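Kapitel 2
Beispiele sammeln

Bevor irgendein Netz irgendetwas lernt, sitzt jemand da und macht es vor. Bei Pelleo war das ich, und zwar 294 Mal — mein Rücken erinnert sich noch gut daran! 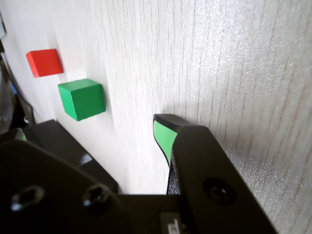
Ein Datensatz ist erst einmal nur ein Stapel Vorführungen, gute wie verwackelte. Ich hatte mir 200 brauchbare vorgenommen und nach der ersten Durchsicht blieben mir 161. Liegt der grüne Würfel immer näher am Greifer als der rote Klotz, lernt das System am Ende die Reihenfolge statt der Farbe. Also: umlegen, drehen, tauschen, und zwar nach jeder Aufnahme.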